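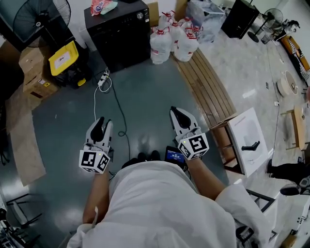

Fig. 1. Floor storage along one side of a work area: water jugs, bins, cartons, a fan and a power strip.

Course: Running a Small Workspace
Handout for Unit 4: What Lives on the Floor
Prepared by Haris Hodžić

Welcome back, everyone, and thank you for the lovely sketches you turned in after Unit 3 (I am still smiling at the one with the coat rack drawn to the same scale as the building). We spent that unit on shelves and cupboards, and now we come down to the floor, where most of us keep far more than we would like to admit.

Please keep Figure 1 beside you as you read. I like it because it looks so much like the rooms we all know. There are six big clear jugs with red caps and red handles, a black fan, a stack of cardboard boxes, a black bin with a yellow lid, and a power strip with its white cord out on the painted concrete. Any of these things might be fine where it is. Our job in this unit is to learn how to decide.

4.1 Three kinds of floor things

In my old job at Stornberg, where I looked after the supply rooms for 12 years, we sorted everything at floor level into standing, waiting and passing through. I have never found better words, so I am handing them on to you.

Standing things belong on the floor for good. They are heavy, or they need air around them, or they simply have feet. A floor fan is a standing thing, at least in the warm months. By November you may well feel it has become a waiting thing, and I would not argue with you.

Waiting things have a home somewhere else, or should have. Cartons are the great example. A carton gets put down by the wall on a busy morning, another one goes on top, and before long people are walking around the pair of them as if they had been built in.

Passing-through things are packaging and leftovers. The flattened cardboard sheet at the lower left of the figure is the sort of item I would put here, unless somebody in the room has a use for it. Ask first! I once threw out a very nice sheet that a colleague had been saving to kneel on, and I heard about it for weeks.

4.2 Water and power

Keep these two apart, and decide on the distance before you decide on anything else. Find your outlets, find where the power strip can lie without a cord crossing the walkway, and only then choose a corner for the jugs. In the figure the jugs are grouped together to the right of the black appliance, and the strip lies in front of that appliance. For your notes, write down whether you would leave both where they are, move one, or move both.

A word on jugs generally. Group them with the handles facing out, full ones at the back, and please don't stack them. If yours are refilled, put a strip of tape on each one and write the month on it.

4.3 Tops of things

Every flat top collects something. Look at the black appliance: a red-and-white package and a light blue plastic bag have settled on it. I do the same at home, and my wife has given up mentioning it. Still, anything that runs on power should have a clear top, and in our Mikunau exercise this was the single rule that most groups forgot.

4.4 Labels

The bin with the yellow lid has a white label on the lid, and I am glad to see it. A lid label reads well from above, so it suits a bin on the floor. The trouble comes when you stack a second bin on it, or when two lids get swapped — so put a second label on the front, in large letters, with the same wording.

4.5 Before our next meeting

Choose one stretch of floor in your own workspace. Draw it from above, nothing fancy, and mark each item S, W or P. For every W, write the place where it ought to live. If you can't think of one, leave a blank and we will work on it together.

The Căpraru floor plan is in your folder if you would like a finished drawing to compare with. Bring a tape measure and a soft pencil, and wear shoes you don't mind kneeling in.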